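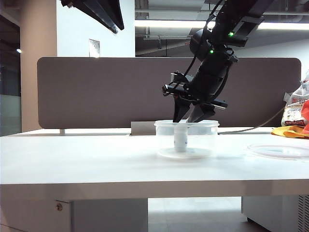
Shih-chieh Cheung wants to know how I get a mailing out from a kitchen table without losing a whole weekend to it, and whether it's worth doing at all when printers will fold and stuff for you. My answer is that I love doing it by hand! The last one I did for Flokitz was 673 leaflets, each with a handwritten first name, and it took two evenings and a lot of radio.

So these are my tips for leaflets, labels and postcards at home, in the order I tend to do them.

## Before you open the box

Wash your hands, dry them properly, and leave off the hand cream until you've finished. Uncoated card drinks up grease and you'll only see the mark when the light catches it on somebody's doormat.

Check the top sheet against your proof. Then check one from the middle of the box too, as I once had a run for Dzene where the top inch of the pile was perfect and the rest had last year's phone number on it. (The printer was lovely about it. I was not lovely about it.)

Cut the banding with scissors, never a craft knife.

## Folding

- Score first if the stock is over 150gsm. A bone folder is the proper tool, but the back of a butter knife does nicely against a steel rule.
- Fold with the grain if you can. Tear a spare sheet both ways and the straighter tear shows you which way the grain runs.
- Work in piles of 50 and put each pile under a heavy cookbook while you do the next one. They come out so much flatter.
- Fold the offer side inwards if there's a date on it, and the picture side inwards if there isn't. I have no evidence for this whatsoever, I just like it.

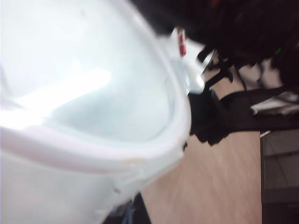 ## Sticking and sealing

Glue sticks beat liquid glue for anything going in an envelope. If you must use PVA, thin it a touch and brush it on in a narrow line, well in from the edge.

For address labels, bend the backing sheet away from the label instead of peeling the label off the sheet. It stays flat that way and you don't get the curly corner that catches on everything. Do a column at a time and keep your list beside you with a ruler laid under the current line – I cannot tell you how many times that ruler has saved me from sending Mrs A's letter to Mr B.

Self-seal envelopes do go off, by the way. The gum on old ones gives up after a few summers in a loft, so test a couple before you commit.

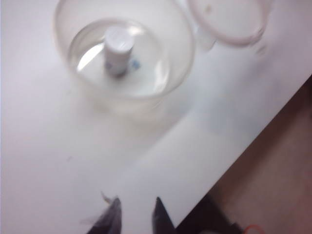

Should every piece carry a code, even on a tiny run? I'd put one on anything you're paying to post. It can be as simple as a letter and a number in the bottom corner, one for each area, and when people ring up or fill in the form you ask them to read it out. With the Wakbridge postcards we used five codes for five postcodes, and two of those areas turned out to be worth doing again in August. Lovely, cheap information.

## Handwriting

Use a pen that doesn't smudge on your stock, and try it on a spare before you begin. Fineliners are good on uncoated card, and a permanent marker with a fine tip is the only thing I trust on gloss.

Write ten, rest, write ten more. Your hundredth "Dear" should look as cheerful as your first! If your hand starts to ache, swap to stamping the return address for a bit.

And please write the way you normally write. A slightly wonky name in real ink gets looked at.

## Storing what's left over

Wrap spares in brown paper, label the end of the parcel and lay them flat on a shelf indoors. Garages and sheds are hopeless, the damp gets in and the whole lot goes wavy. Keep three of everything in a folder for yourself. I have samples going back years and I steal from them constantly – the best headline I wrote for Jomamell came off the back of an old bookmark.

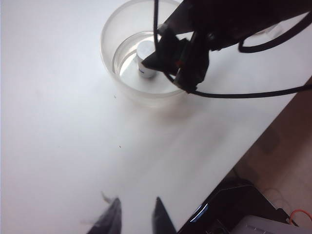 One reader says she skips the envelopes entirely and sends everything as a postcard, on the grounds that people can't help reading a postcard between the door and the recycling bin. I think she's on to something. You do lose the room for a longer letter, so I'd keep envelopes for existing customers and use cards for strangers.

She also suggests ordering a few more than you need for hand-spoils, and I'd second that with feeling. My biggest job so far was 2,219 pieces and I ran out with one street to go.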